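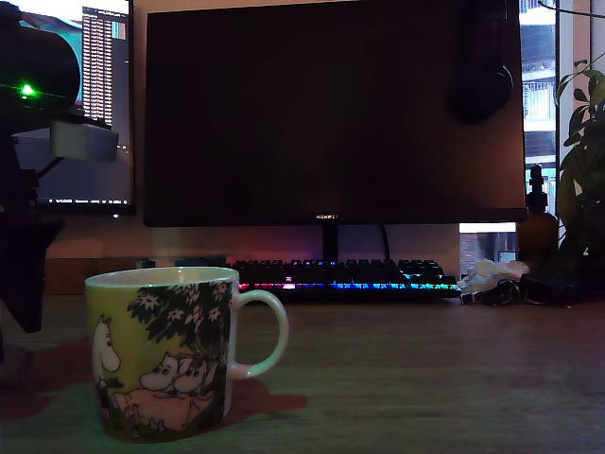 The Ferry Clerk's Cup

By Bjartur Damgaard
2 June 2025

Print this page | E-mail this to a friend

When Signe Lund was given the office at the ferry station in Pallmont, she was also given a key, a coat that was too big, and a cup with Moomins on it. The cup belonged to the old clerk, Kaj Juhl. He had worked there until May, and then he went to live with his daughter in Ninari, on the other side of the water.

"He forgot it," said Paora Doolan, who sold the tickets. "Or he did not want it. With Kaj it was hard to know."

Signe put the cup on the desk and did not drink from it. She had her own cup at home, but she forgot every morning to bring it, so for the first week she drank no coffee in the office at all. She wrote the names of the passengers in the big book, she answered the telephone, and she looked at the small trolls under their tree. When she was a child her mother read those stories to her, always with the window open, even in winter. She remembered the cold on her face better than the stories.

In the second week she found the letters.

They were in the bottom drawer, under the old timetables, tied with a piece of green string. All were addressed to Kaj Juhl at the ferry station, and all came from the same person, a woman called Snorradóttir in Ninari. There was no first name. Signe held them for some time. Then she put them back under the timetables and closed the drawer, and she was a little proud of herself the whole afternoon.

"Did Kaj have a friend in Ninari?" she asked Paora when they locked the doors.

"He had a daughter in Ninari."

"Besides the daughter."

Paora thought about it while he counted the coins into the bag. "Every evening he went down to the last boat," he said. "He said that he must check the ropes. But the ropes are not the work of the clerk. Aksel checks the ropes."

Aksel Baldursdóttir was the captain's mate, a quiet man who had taken his mother's name and never explained it to anyone. The next evening Signe went down to the last boat. The wind was strong and the big coat was for once a good coat. Aksel was standing at the ramp with a torch.

"You come to check the ropes?" he asked.

"No. I want to ask you about Kaj."

He put the light on the ropes, one after the other, and took his time. Then he said that Kaj used to give him a letter in the evening, and that he used to carry it over and put it under the door of the bakery in Ninari. In the morning there was sometimes a letter to carry back. It had gone on like this for 5 years. A stamp would have been easier, but Kaj did not like that the postman should know his business.

"And now he lives there," said Signe.

"Now he lives there, yes. Two streets from the bakery."

"Does he visit her?"

Aksel switched off the torch. "I carry things," he said. "I don't ask."

Signe walked home along the harbour. She thought about two people who had written to each other over the water for so long, and who now perhaps passed each other in the street and did not know what to say. She herself had lived in Pallmont for 3 years and there were neighbours she had never spoken to. It is not so difficult to be silent near somebody.

In the morning she took the letters from the drawer, still tied, and wrapped them in a sheet of brown paper. She washed the cup, dried it with care and filled it with tissue. Then she wrote a note. She wrote it four times, and the last one was the shortest. "You left these. The letters are not read. I am told the bread in Ninari is very good. S. Lund, clerk."

She gave the parcel to Aksel before the first boat. He felt the weight of it and asked nothing.

For some days nothing came. The office was strange without the cup, and the desk looked wider. Paora brought her a glass from his kitchen, and she drank her coffee from that and burned her fingers – he said that everybody burned their fingers on it, and that it was a good glass.

Then one morning Aksel came up the stairs in his wet boots, which he never did, and put a parcel in front of her. It was the same brown paper, turned inside out. The cup was in it, with a small loaf pushed in beside it, still a little warm from the engine room. There was a note too, in two different handwritings.

The first said: "The cup belongs to the office. It was there before me."

The second said: "Come on the Sunday boat, we eat at two."

Signe cut the bread with the letter knife. She gave the first piece to Aksel and the second to Paora, and then she went to put the water on.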